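Selling or Passing On an Old Phone: Questions We Get Asked

Losby buys, grades and resells used phones. We also read what other firms in this trade promise, and we believe maybe half of it. The answers on this page are the ones we would give a cousin.

Is my old phone worth anything?

Probably less than you hope. The big figure on a buyback site is the figure for a perfect phone with the largest storage. A phone that sold new for $800 loses value from the day you open the box, and a scratch near the camera lens can take off more than you would think fair. Get three quotes on the same afternoon and ignore the highest until you have read its terms.

What does "like new" mean?

Whatever the seller wants it to mean. There is no law of grading. At one shop it means no marks at arm's length, and at another it means no marks under a lamp. Ask which. If the answer is a paragraph about passion for quality, shop elsewhere.

How should I check the screen?

Switch it off first. A lit screen hides fine scratches, and sellers know this, so their photos are nearly always of a bright home page. Lay the phone face up under a plain light and look across the glass from a low angle. Then turn it on and look for dead spots and stains in the corners. Do one phone at a time and keep the others back from it, or you will end up writing the wrong notes against the wrong handset.

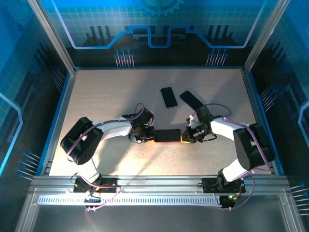
Does color change the price?

A little, and never in the direction the ads suggest. Bright colors get attention in a listing and then sit there. Black sells steadily. If you are buying, the odd color nobody wanted last year can be a fair deal, and it goes in a case anyway.

Where does damage hide?

Along the edges. People photograph the front and back and forget the frame, where a phone usually lands. Stand it up, look down each side, and stop at every corner. A dent at a corner with a perfect screen makes me suspect the screen has been replaced, and I would ask by whom.

Press each side button several times. A button should click the same way every time. Mushy ones get worse. Run a fingernail along the seam where the glass meets the frame and feel for a lip, because a swollen battery pushes the screen up before it does anything more dramatic. Do this over a table.
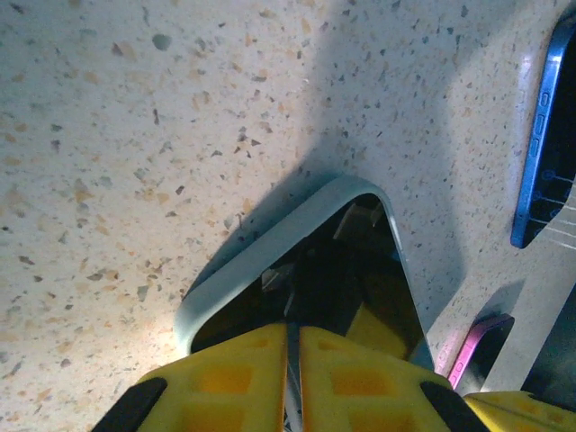

Colored frames deserve a slower look. Chips can show up clearly on a painted edge, but they can also be touched up, and a dab of nail polish passes in a bad photo. Ask for a picture in daylight. A seller who can't manage one has told you enough.

Is 80 percent battery health fine?

It is fine for someone who sits near a charger. The number is an estimate the phone makes about itself, and we have seen phones claim a healthy figure and die on a cold walk. Price in a new battery and be pleased if you don't need it.

Are cleaning kits worth buying?

We tried the Bekell kit, which costs $37 and contains a cloth, a spray and a brush. The cloth is good. You already own a cloth.

Should I pay for a screen protector before selling?

No. Take off the old one, too. Buyers assume it covers something, and sometimes they are right.

How do I wipe my data?

Back up, sign out of your accounts, then use the erase option in settings. Signing out is the step people skip, and a phone still locked to an account is close to worthless to the next person. Take out the SIM card. Apps that offer to "deep shred" a modern phone for a fee are selling you a progress bar.

What about inspection certificates?

Eravance advertises a check with 1598 points on it. I would like to see the list. A phone has a screen, a battery, some cameras, a few buttons and a frame, and you can go over those yourself in half an hour. The return policy is worth more than the certificate – read that instead.

How long do I have to send a phone back?

With us, 30 days, in the condition it reached you. Ağca, our repair partner, looks at anything returned with a fault, and you get the written result even when it doesn't suit us.

Can you give me a price by email?

We can give you a guess, and we will call it a guess. The real price comes after we have had the phone in hand.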